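Spent this morning on the kitchen cell in the simulator, the one we call Giler. Notes in a few posts so Zoriana has them when she takes over.

Problem first. Since February the arm has been closing short on long thin items. It grips, lifts, then the item turns in the fingers.

I blamed friction. Put it up, put it down, no change. Hanna Tkachuk asked if I'd looked at the tool offset. I hadn't.

The offset was 3 mm out along the finger direction. Someone had copied it from the Erex cell, which has a different hand. Corrected and saved in the cell file, old value left in a comment.

Also dropped closing speed to 60 per cent. Leave it there for now please.

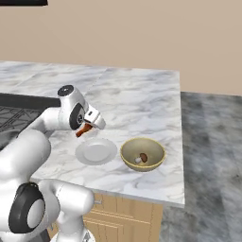 Grip test after the change uses the counter layout, same start pose each run. The orange-brown piece is held at an angle with the narrow end down, over the left part of the plate. The mushroom in the bowl stays where it is for this test, so don't add it to the pick list.

Ran it 67 times. It turned in the fingers on 3 of them, all with the start pose nearest the wall. Wrist is close to its limit there, will look at that next.

Zoriana, if you reload the cell, check the offset before you run anything. The old file is still on the Romaniuk share.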